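Sorting cutlery and the top of the TV cabinet

2022-11-03

The flatware drawer has been on my list since May. It had collected pieces from three separate sets, plus strays, and the plastic tray from Stidico had a cracked divider, so teaspoons migrated into the fork section every time the drawer was closed with any force. I moved everything to the living room tables, where there is more surface than in the kitchen, and went through it piece by piece.

Method: all pieces out, tray washed, then sort by type first and by set second. Sorting by set first looks more logical but takes longer, as the handles on two of my sets differ only in the width of the neck. Types are obvious at a glance. Once the forks are together, the odd ones can be pulled by laying them side by side and comparing the shoulder where the tines begin.

Criteria for keeping a fork were as follows. Tines level when the fork is laid on a flat surface. No play or twist in the neck. No burrs at the tips, checked with a cotton cloth, which snags on anything sharp. A bent tine can be corrected once with a wooden spoon handle as a form. After a second correction the metal tends to stay wavy, and I discard those.
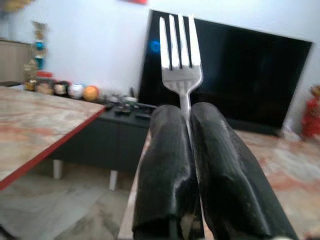

Four-tine dinner forks are the ones I use daily, and they were the bulk of the work. Polished metal hides wear well when it lies flat in a drawer, so I look at each one upright with the tines pointing up. A side-to-side lean shows against a dark background, and the switched-off TV is good for this: bright tines, black glass, no pattern behind them to confuse the eye. The check takes a few seconds per fork. I kept 20 and put the rest in a bag for Yae Shimada, who is furnishing a rental in Notton and does not mind mixed sets.

The new tray is bamboo, expandable, with fixed center slots and one sliding slot on each side. I set the side slots to fit the serving spoons. Long slots run front to back. Forks go in with the tines to the rear and all facing the same way, otherwise they do not nest and the stack rises above the divider.

With the tables in use I also had the TV cabinet in view for most of the afternoon, and its top needs the same treatment. The ornaments can stay. The tall one in gold, teal and blue is stable and only needs dusting between the sections, for which a dry paintbrush works better than a cloth. The balls stay in their row. The small dark things in front of the row are the problem, what look like remotes and gadgets among them, and they have no container. I measured for a shallow box and settled on a depth of 4 inches, front to back, so that it does not stick out past the edge.

Remaining tasks: replace the drawer liner, and fix the left runner, which still catches when the drawer is two thirds open. Efe Igwe suggested paraffin wax on the runner before I buy a replacement, so I will try that first.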